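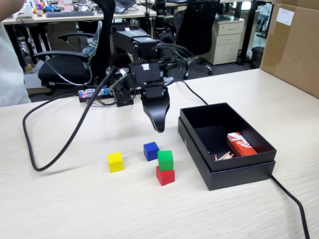
3. 상판 차리기: 큐브 네 개와 검은 상자

읽는 시간 6분

문서 내 검색 검색어를 입력하세요 찾기

2장에서 책상 다리 높이까지 맞추셨다면 이제 제가 제일 좋아하는 부분입니다. 카르노(Carno) 놀이판 차리기! 판이라고 해 봐야 따로 까는 게 없고 책상 상판을 그대로 씁니다. 저는 상판 높이를 710mm로 맞춰 두고 쓰는데, 의자에 앉아서 하든 서서 하든 허리가 덜 굽어서 이 높이에 정착했어요. 키가 큰 분들은 조금 올리셔도 됩니다.

꺼내 둘 것
- 나무 큐브 네 개 (노랑, 파랑, 초록, 빨강)
- 뚜껑 있는 검은 상자
- 점수 셈용 성냥개비 조금
- 마른 천 한 장

3.1 상판 고르기와 닦기

1) 상판을 마른 천으로 한 번 훔칩니다. 물걸레는 쓰지 마세요. 저는 예전에 물기가 남은 상판에 빨간 큐브를 올려놨다가 바닥에 분홍 자국이 생겨서, 그거 지우느라 저녁 한나절을 날렸습니다.
2) 놀이 구역을 잡습니다. 한 변 420mm짜리 네모를 머릿속으로 그리면 충분해요. 테이프로 표시하는 분도 계신데 저는 뗄 때 끈적이는 게 싫어서 안 붙입니다.
3) 구역의 앞선은 책상 앞쪽 가장자리에서 70mm 들여서 잡습니다. 팔꿈치가 걸리는 자리가 딱 거기거든요.

참고: 밝은 나뭇결 상판이면 네 가지 색이 다 잘 보입니다. 짙은 상판에서는 파랑이랑 초록이 저녁때 자꾸 헷갈려요. 짙은 상판밖에 없으면 흰 종이를 깔고 하세요(모양은 좀 빠지지만 괜찮습니다).

3.2 큐브 놓기

기본 배치는 '루세로(Lucero)'라고 부릅니다. 이름을 누가 붙였는지는 저도 몰라요. 브렌다 소사 씨한테 배울 때부터 그렇게 불렀습니다. 책상 앞에 앉은 사람 눈으로 왼쪽, 오른쪽을 따지니까 맞은편에 앉은 분은 거꾸로 생각하셔야 해요.

1) 노랑을 맨 왼쪽에 둡니다. 혼자 뚝 떨어진 느낌이면 맞습니다.
2) 파랑은 노랑의 오른쪽, 조금 뒤로 물려서 둡니다. 비스듬히 돌아가 있어도 상관없어요.
3) 빨강을 파랑보다 오른쪽, 그리고 앞쪽에 둡니다.
4) 초록을 빨강 위에 올립니다. 탑은 이거 하나뿐이에요.
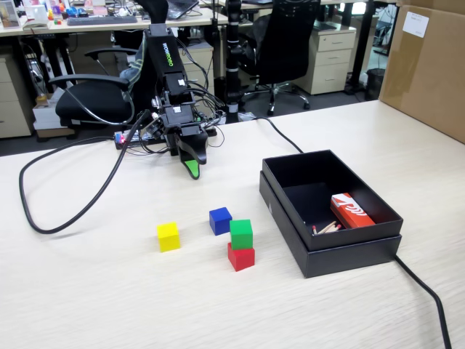
네 개를 다 놓았으면 한 걸음 물러나서 봅니다. 저는 여기서 꼭 한 번은 파랑을 다시 만지게 되더라고요. 너무 앞으로 나오면 노랑이랑 나란해져서 루세로가 아니라 '스카니아(Skania)' 배치처럼 보이거든요. 스카니아는 4장에서 따로 다루니까 지금은 이름만 기억해 두세요.

초록과 빨강의 모서리를 칼같이 맞추려고 애쓰는 분들이 많은데, 그럴 필요 없습니다! 위쪽 큐브가 살짝 틀어져 있어도 면끼리 잘 닿아 있으면 그대로 시작하세요. 모서리 맞추다가 탑을 무너뜨리면 그게 더 오래 걸려요.

주의: 탑을 옮기고 싶을 때 아래쪽 빨강만 밀지 마세요. 초록을 먼저 내리고, 빨강을 옮기고, 다시 올립니다. 귀찮아도 이 순서예요.

3.3 상자 자리

검은 상자는 큐브들 오른쪽에 둡니다. 뚜껑은 벗겨서 상자 밑에 받쳐 두세요. 쟁반처럼 되는 건데, 이렇게 하면 뚜껑을 어디 뒀는지 찾아다닐 일이 없습니다. 저는 이걸 몰라서 소파 밑에서 뚜껑을 건진 적이 두 번이나 있어요.

1) 상자를 열고 뚜껑을 밑으로 보냅니다.
2) 탑과 상자 사이를 100mm 띄웁니다. 손이 드나들 틈이에요.
3) 성냥개비를 상자 바닥에 풀어 놓습니다. 가지런히 세울 필요 없고, 서로 엇갈려 있어도 집는 데 아무 문제 없습니다.
4) 작은 꾸러미 같은 것을 같이 넣어 두실 거면 상자 안쪽 벽에 붙여 둡니다. 성냥개비 위에 얹으면 꺼낼 때마다 다 헤집게 돼요.

주의: 성냥개비는 머리가 달린 진짜 성냥이면 아이들 손이 닿지 않게 하고, 촛불 근처에서는 놀이를 하지 마세요. 어린아이가 낀 자리라면 처음부터 단추나 마른 콩으로 바꾸시는 게 속 편합니다. 점수 세는 법은 똑같아요.

3.4 큐브 상태 살피기

새 큐브는 반질반질해서 예쁜데, 몇 달 굴리다 보면 모서리부터 칠이 닳습니다. 우리 집에서는 초록이 늘 제일 먼저예요. 탑 꼭대기에 있으니 오르내리는 횟수가 많아서 그런가 싶기도 하고요. 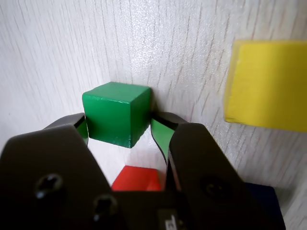
모서리가 조금 밝아진 정도는 그냥 쓰셔도 됩니다. 저는 오히려 그쪽이 정이 가요. 다만 손톱으로 긁었을 때 칠이 일어나면 그날은 쓰지 말고 빼 두세요. 덧칠을 하실 거면 모서리만 콕콕 찍지 말고 한 면을 통째로 칠하셔야 얼룩이 안 집니다. 칠하고 나서는 하룻밤 두시고요(저는 성질이 급해서 두 시간 만에 올렸다가 빨강이랑 딱 붙여 버렸습니다).

면이 평평한지는 이렇게 봅니다.

1) 큐브를 상판에 올리고 손가락으로 귀퉁이를 살살 눌러 봅니다.
2) 달각거리면 면을 돌려 가며 다시 눌러 봅니다.
3) 제일 얌전한 면을 바닥으로 정합니다.

어느 면이든 계속 달각거리는 큐브는 탑 말고 노랑 자리처럼 혼자 서는 자리에 쓰면 됩니다. 색이 정해져 있으니 그게 안 될 때는, 뭐, 새로 하나 구하셔야죠.

3.5 빛 맞추기

의외로 많이들 물어보시는 부분이에요. 창이나 전등이 상판에 바로 비치면 결이 날아가고 큐브 그림자도 흐려져서 거리 가늠이 어려워집니다. 전등 위치를 바꿀 수 없으면 책상을 조금 돌려 보세요. 저는 오후 네 시쯤이 제일 곤란해서 그 시간에는 커튼을 반만 칩니다.

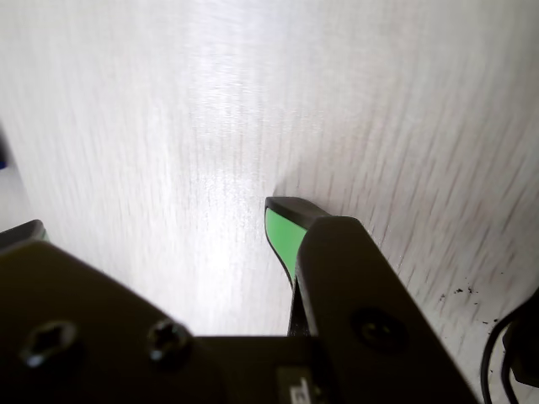

밝은 상판에 세로로 비친 빛. 밝은 띠에서는 나뭇결이 하얗게 묻히고, 오른쪽으로 갈수록 결이 또렷하다.

비치는 자리를 찾는 방법은 간단합니다. 앉은 자리에서 고개를 좌우로 움직여 보면 밝은 띠가 따라 움직여요. 그 띠가 놀이 구역 밖으로 나갈 때까지 의자나 책상을 옮기시면 됩니다. 둘이서 할 때는 맞은편 사람 자리에서도 꼭 한 번 보세요. 내 쪽에서는 멀쩡한데 상대 쪽에서는 눈이 부신 경우가 있어요.

참고: 무광 깔개를 쓰면 비침은 확실히 줄지만 큐브가 잘 안 미끄러져서 밀기 규칙이 힘들어집니다. 5장의 '이르콤(Ircombe)' 변형에서는 밀기가 없으니 깔개를 쓰셔도 좋아요.

여기까지 하셨으면 첫 판을 시작할 수 있습니다. 차례 정하는 법은 4장 첫머리에 적어 두었어요.

마지막 업데이트: 2월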